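Kendance watch-along kept skipping the reunion episode: my running log

Posted in Help > Playback by Oranuch Chuensuk
Status: Solved (mostly)

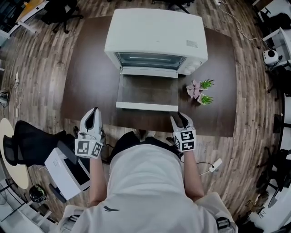 Okay, so I watch Jerley, the dating show where they all live in the one lodge and swap partners every time the bell rings, and I host a watch-along for it on Kendance. If you've never used it, everybody joins a room, the host presses play, and the episode runs in step for all of you while you shout in the chat. Works great for the regular season. The reunion was another matter! I watch from the kitchen, laptop on the dark brown table with the white toaster oven and my two little potted plants, so I can make snacks between rows, and I'm listing my setup because support always asks: laptop on home wifi, Drustley browser, no extensions, signed in as host.

What went wrong

We got as far as the part where the host asks Chaiwat Nilsuwan whether he and Boonsong Wannasri are still friends. Chaiwat takes a very deep breath. Then my screen went to a spinner, and when it came back we were all in the end credits. No answer! The whole fight about the group text, gone. The chat went wild, and two people thought the network had cut it because of the rumors.

First try

Everyone out of the room, everyone back in, drag the bar back to before the question. Same spinner, same credits. It jumped at minute 68 both times, which at least made me feel less crazy.

Second try

I opened the episode by myself outside the room. Played straight through, no skip. (So yes, I heard the answer before my guests did, and I had to sit on it for a whole evening. They are not friends. They're "cordial." Boonsong said cordial like it tasted bad.)

Went back into the room, pressed play, skipped again. So the episode was fine and the room was the problem.

Third try

Cleared the browser cache and restarted the laptop. No change. Mercy Ogola, who's in my room every week, took over as host from her place to see if it was my wifi. It skipped for her too. I wrote to support at this point and went to bed annoyed.

Reply from support, pasted in

"Hi Oranuch, thanks for the detailed report. Can you tell us whether the room was made new for this episode or carried over from an earlier one? Also, is Skip Credits turned on in the room settings? Carter Lavoie, Kendance Help"

My answer: carried over, I've used the same room since the premiere. And Skip Credits was on, yes, I like going straight to the preview for next week.

Second reply from support

"Thank you, that helps a lot. Skip Credits works from a saved time. When a room is carried over, it can hold on to the time from the last regular episode and use it for the next one. Your saved time is 68 minutes, and the reunion is a good bit longer than that. Please turn Skip Credits off, close the room fully, then open it again. If it still jumps, make a new room. Carter"

What I did

Turned it off. Closed the room. I thought I'd closed it the first time, but leaving isn't the same as closing, you have to go into the three-dot menu and pick End Room. Then I opened it again and invited all 13 of us back in. Pressed play a few minutes before the question so we'd get the deep breath again.

It played! All the way through the group text, the walk-off, Boonsong coming back out with her shoes in her hand, and that awful half hug. Mercy typed in all caps for the entire segment. I still don't buy that Chaiwat didn't know who sent the screenshots, but that's for the other forum.

Still broken

The chat history from before I ended the room is gone. I'd have liked to keep it, there was a very good theory in there about the lodge bell. Carter says ended rooms don't save chat and he's passed it along as a request. Please add your vote if you care about this too.

Also the captions ran a beat late for the last segment. I turned them off and on again and they caught up, so I haven't opened a ticket for that one.

Added later

Somebody asked whether this happens with Bunnag, the spin-off with the exes. I tried it in the same room with Skip Credits off and had no trouble. I haven't tried it with the setting back on and I'm not going to before the finale in September. If one of you is braver than me, post your saved time and the episode length underneath so Carter can see them.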